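Brikelgate studio on its next ranked season, and why the finals are staying online

October 26, 2020

The studio behind the card battler Brikelgate has confirmed that its second tournament season will start with open qualifiers and finish with 100 players in an online final. We spoke to the game's lead designer by phone last week, a few days after the latest patch went live.

The first season ended in July with 3968 entrants, more than the servers had been set up to handle.

"We had queues on the opening night that went past an hour," the designer said. "People were pretty good about it, but we don't want to do that again."

Qualifiers will now be split over 13 sessions, with start times that suit players in Perth and Auckland as well as Europe. Each player can enter up to 5 of them.

Asked about a live final, the designer said the team had looked at a venue and dropped the plan.

"Travel is off the table for most of our players. We'd sooner put the money into the prize pool and decent commentary."

New cards and balance

The patch changes two factions. Clellel decks lose a point of armour on their opening card, and Donis decks can now redraw once after the first round. The designer defended both changes, though the Clellel one has been unpopular on the forums.

"It was winning too often going first. I play it myself, so I'm not happy about it either."

A third faction, Cabrera, is still being tested and won't be allowed in tournament play this season. 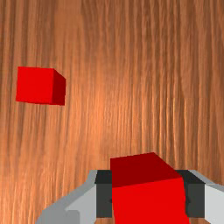

What comes after the season

The studio is also working on a single-player campaign, set before the events of the card game. It has no release date.

"It's playable from start to finish, but the middle is slow," the designer said. "We'll show it when that's fixed."

Registration for the qualifiers opens through the game client - existing players don't need a new account.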